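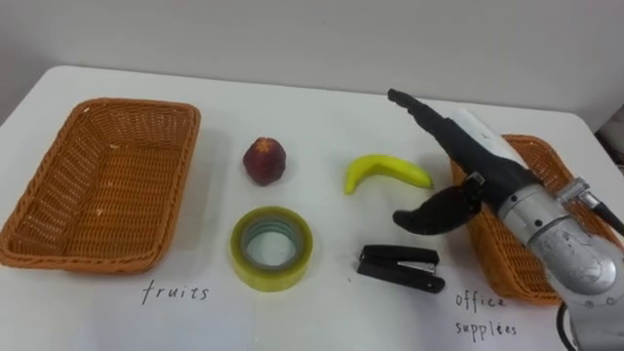
桌上的两只藤编篮,左侧一只前写有“fruits”

Cinbridge 冬季外派衣物包(成人款)

适用对象:外派教师、交换生、志愿服务人员及其他需要在寒冷地区住满一个冬天的人。
适用气温:零下 20 摄氏度至零上 10 摄氏度。
货号:308

产品说明

Cinbridge 冬季外派衣物包是一套配好的冬季衣物,按“多层穿着”的方式搭配。很多人第一次去寒冷地区长住,行李里往往只有一件很厚的外套,里面穿的还是在家时的薄衣服。到了当地,室内暖气足,室外风大,一天要进出好几次,只靠一件厚外套很难调节。衣物包把厚度拆成几层,气温回升时可以一层一层减下来,到了春天,中间层也能单独穿。

包内衣物全部装在一只 Prollier 压缩收纳袋里。收纳袋有双向拉链,压缩后可以平放进中号行李箱的一侧。寄往国外时也可以直接作为包裹内袋使用,外面再套纸箱即可。

包内物品

防风外套一件,帽子可拆,下摆有抽绳
抓绒中间层一件,立领,全开拉链
保暖内衣 2 套
加厚长裤一条
毛线帽一顶
围脖一条
防风手套一双,另配薄手套一双
羊毛袜四双
Prollier 压缩收纳袋一只

包内不含鞋靴。当地积雪和路面情况差别较大,建议到达以后再买,或先向住处的房东、接待单位问清楚。
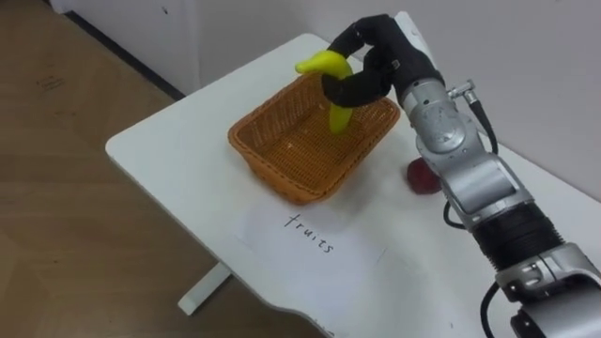 文/Cinbridge 产品编辑部 2021年4月5日

材质

防风外套面料为聚酯纤维,表面有防泼水处理,小雪和短时间的小雨可以应付。长时间淋雨仍会渗透,雨季请另备雨衣。抓绒中间层和围脖为聚酯纤维。保暖内衣为棉与聚酯纤维混纺。羊毛袜含羊毛和锦纶,首次穿着前请单独过一次水。

外套内侧左胸有一个拉链暗袋,放得下护照和居留证件。外侧两个口袋较深,戴着手套也能伸进去。

尺码

尺码分为小号、中号、大号和加大号,外套按叠穿留出余量,请按平时的尺码选择,不必特意加大。身高较高、体型偏瘦的客户常遇到袖长不足的问题,可以在订单备注中写明,外套可换为长袖版,不另收费。上衣和长裤可以选择不同尺码。手套和帽子为均码。

洗涤与晾晒

外套:冷水手洗或机洗轻柔模式,拉好拉链后翻面,不用柔顺剂,不可熨烫。
抓绒:与毛巾分开洗,避免粘毛。
保暖内衣:可机洗,低温烘干。
羊毛袜、毛线帽:冷水手洗,平铺晾干。
手套:洗后从指尖向外拉平,远离暖气片晾干。

不少住处没有烘干机,衣物只能晾在室内。保暖内衣配两套,就是为了一套洗晒时还有一套可穿。外套晾干较慢,请预留一整天。

可加购配件

Yin 羊毛鞋垫:可按鞋码裁剪,适合地面冰冷的老房子,在室内拖鞋里也能用。
Zenenen 保温杯:旋盖式,杯口较宽,方便清洗。杯底有防滑垫,不可放入洗碗机。
备用薄手套:与包内薄手套同款,单双出售。这一项补购最多,建议下单时一并加上。

配件与衣物包一起下单时合并发货。单独购买配件,运费另计。

寄送

可以寄到购买人家中,也可以直接寄到收件人在国外的住址。家人代为订购时,请填写收件人护照上的姓名拼写,并附上当地可以接通的电话号码。有些宿舍和集体公寓没有单独信箱,请把房间号写在地址第一行。

寄往国外的包裹可能产生关税,由收件人在当地缴纳。我们会在包裹外附一份物品清单,清单上不显示购买价格,报关单上按实际金额填写。

秋季出发的客户,请在 9 月前下单。进入 9 月以后订单较多,备货时间会延长。

退换

未穿着、吊牌完整的衣物可以在收到后 20 天内退换。尺码不合适时,可以只换其中一件,不必整包寄回。贴身的保暖内衣和袜子拆封后不退换。从国外寄回的运费由客户承担,请选择有追踪号的邮寄方式,并在包裹内附上订单号。

存放

天气转暖后,请先把衣物洗净晾透,再放入收纳袋。抓绒和外套可以压缩存放,毛线帽和羊毛袜请折好放在最上层,不要压得太紧。收纳袋避免阳光直射,拉链发涩时可以用干蜡烛轻轻擦几下。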